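Plywood, again

August 25, 2020

Quick one tonight because I have paint on one hand and the other one is doing the typing. The shelf wall is nearly there. Nearly. I said that last week too.

For anybody who came in late: back room, long wall, floor to ceiling, used to be two metal racks and a heap. I wanted proper shelves with doors on the bottom half. Got quotes. The lowest was 3,000 and that was without the doors, so no. Went to Charpentier out past Stutthorpe and bought sheets instead.

Total so far is 1,552, including the screws I bought twice, the good hinges, and a saw blade I should have bought at the very start. Not including lunch. There has been a lot of lunch.

OK so, plywood. Agathe Bailly wrote in the comments last time asking why not pine boards, they're prettier. They are! I had pine boards in the last apartment and every one of them cupped by the second winter. Could roll a marble down the middle. Plywood stays where you put it, mostly, and if you pick through the stack you get some lovely faces. I like the pale ones with a bit of cloudiness in them, where the light goes patchy when you tilt it. And I don't mind a knot. Little pin knots are fine, I'd go so far as to say I look for them. A totally blank sheet looks like a kitchen cabinet from a catalog.

What I do mind is the edges. Spent a whole evening on edges. Iron-on strip, cheap iron, parchment paper in between, press, wait, trim. First three shelves look awful close up. The rest look ok. The awful ones went up top where only very tall people will see them.

Finish. I tried three things on scraps and wrote the names on the back in pencil, then sanded the pencil off by mistake on two of them. So that was smart. The one I could still read was the Sollel water-based in satin and that's what I went with. Thin coats. Really thin, thinner than you think, then a light sand, then another. It goes on looking milky and I panicked and texted Sofia Lazaridis a picture at eleven at night, and she wrote back "let it dry" and nothing else. It dried. It was fine. A warm honey sort of color, a bit more shine than I'd pictured, but I've come around to it.

Things I'd do differently, in no order:

Have the store cut everything. I had them do the long cuts and did the short ones at home on the porch with a clamp and a straightedge, and two are off by enough that you can see it. One got trimmed and is now a shorter shelf for paperbacks. The other is under the sink.

Label the boards on tape, not on the wood.

Sand before you carry them upstairs. I don't want to talk about the stairs.

Buy the longer screws. The studs in that wall are further back than they have any right to be, there's an old layer of something behind the plaster, and the ones I had only just bit. Took down 7 brackets and started over.

Bernadette Baudry lent me her level, the long yellow one, and it changed my life a little. My own level is the size of a candy bar. With hers I found out that the floor drops toward the window, so the shelves are level and the baseboard isn't, and there's a skinny wedge of a gap along the bottom that I have to fill or learn to love. Leaning toward a strip of trim. Leaning toward doing it in October, if I'm truthful.

Now the doors. Four of them, flat slabs, no frame, no molding. I went back and forth on pulls for ages. Namik has some nice round ones in dark metal but they want a lot for them, and I think I'd rather just drill a finger hole. One clean hole near the top corner, sand the inside smooth, done. Nadège has holes like that on her hall closet and they've held up for years with kids yanking on them. The trick she gave me is to clamp a scrap behind so the back doesn't splinter when the bit comes through. Tried it on an offcut, and she's right.

So that's the plan for tomorrow if the weather stays dry, because I'm not drilling inside again. There's still dust in the butter dish.

What's going in: the sewing stuff, at last, out of its bags. Board games. The 12 jars of buttons and bits that used to be on the kitchen windowsill and fell in the sink whenever the window was opened. All the cookbooks I don't cook from. The big serving dishes on the bottom behind a door, so I can stop pretending they live in the oven. Annick Pons wants her tent back, so that leaves a nice tent-sized space that I've already given away twice in my head.

Also thinking about the leftover sheet. It's a good sized piece, more than half, and I hate to cut it up for nothing. Maybe a top for the desk? It would need something underneath to stiffen it in the middle. Or I could make a pinboard out of it, no finish, just hang it flat by the door and let it get scruffy. Votes welcome. If you vote headboard I'm going to ignore you, we've had that conversation.

A couple of people asked what grit. I went 120, then 180, then 240 between coats, by hand, with the paper wrapped around a cork block. Don't bother going finer, you can't feel the difference and your arm will hate you. Wipe with a damp rag and wait til it's dry before the next coat. I didn't wait long enough on one shelf and there's a fingerprint in it now. Mine, left thumb. It's staying.

Right, going to wash this hand. Doors next time, and the trim if I get to it. 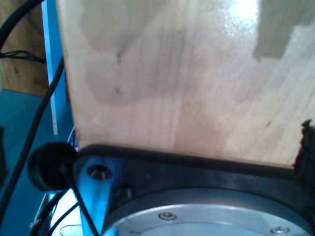
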